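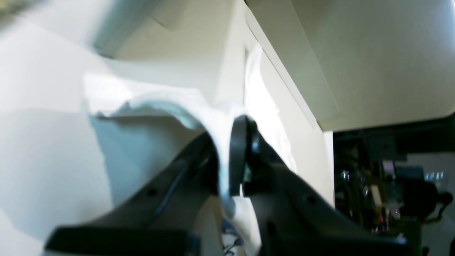 **Removing old carpet shampoo from a light gray floor covering before move-out**

**Kipchumba Okoth**

Hello all. I rent two rooms from Movgate and my contract ends in May. The living room has a wall-to-wall floor covering, light gray, and it was already in the apartment when I came. Last winter I spilled tea near the window, not so much, and I cleaned it with Brunner carpet shampoo and a brush. The tea stain went away. But now the same place is getting darker than the rest, and every week it is a little worse. When I walk there with socks it feels a bit sticky.

I tried the vacuum cleaner, then a white cloth with plain water, then more shampoo. After the second shampoo it was nice for several days and then dark again, so I think I am making the problem bigger. The inventory paper says that "floor coverings are to be returned in clean condition" and the deposit is 1768, so I would like to be careful. I don't know what the fiber is. There is no label and the agency did not answer me yet.

Should I rent a machine, or can I do this by hand? And is it dangerous to use vinegar? 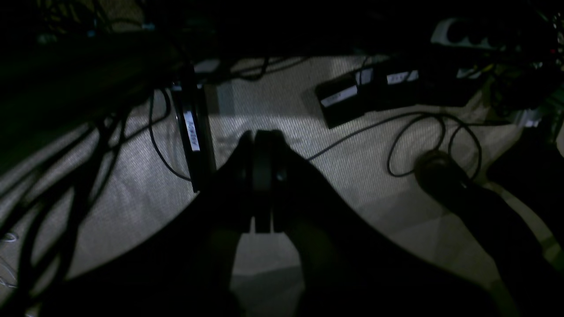 *Light gray, with a fine texture.*

**Efe Ojo**

I had nearly the same trouble in my old apartment, so I will write what I did. A sticky feeling after shampoo is very often shampoo that stayed in the fibers. It catches dust from shoes and socks, and then the place looks dirty again. Please do not add any more of it.

First vacuum slowly in both directions. Then take lukewarm water, only water, and put it on the area with a spray bottle. You want it damp. If you soak it, the backing can get wet and you may have brown rings afterwards. Press a clean white cotton cloth on it with your hand, lift, turn to a clean side, press again. Do not rub, it makes the fibers fuzzy and this you cannot repair. When the cloth feels slippery or has foam on it, you are taking out the shampoo. I needed over 70 minutes for a piece the size of a door, and I did it again the next evening.

About vinegar — one spoon of white vinegar in 2 cups of water was fine for mine, but mine was nylon. Test it inside a closet or behind a door first and wait until the next day. If it is wool I would ask a cleaner before doing anything with it.

For drying, open the window and put a fan at floor level. No hair dryer.

**plondov**

Just rent the machine from the supermarket. Rinse only, no soap in the tank. 20 minutes and done.

**Kipchumba Okoth**

Thank you both. I did the pressing with water yesterday from 7 p.m. and there was really foam in the cloth, I was surprised how much. The agency wrote also, they say it is polypropylene. I will do one more round and if it is still dark I will ask for the price of the machine.

**Efe Ojo**

Polypropylene is good news, it takes up very little water and will dry fast. Go a little outside of the dark area too, otherwise you can get a visible edge.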